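4.2 Where the odds and ends go

Respondents in the Padach survey were asked to name the place in the home where objects without a place are kept. Of the 1645 households that returned the form, 1008 named a kitchen drawer. The rest offered a bowl, a windowsill, a coat pocket or, in one reply from Brullerach, "the stairs." We coded the stairs as storage after a long discussion that neither author wishes to repeat.

Drawers with a divider were no tidier than drawers without one. Owners spoke warmly of their dividers and then described putting batteries on both sides. The same habit shows up with larger containers, where one section fills and the other is kept, as several people put it, "for later" (Figure 3).

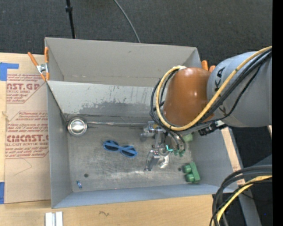

Figure 3. Divided bin with objects in the front section and the rear section empty.

Later is a flexible term. In the Boateng follow-up, which reached 1024 of the original households, most reserved sections were still reserved. Asked what they were reserved for, respondents tended to answer a different question. Keys to former apartments were the item people were least willing to discard, followed by takeout menus, including menus from places that had closed.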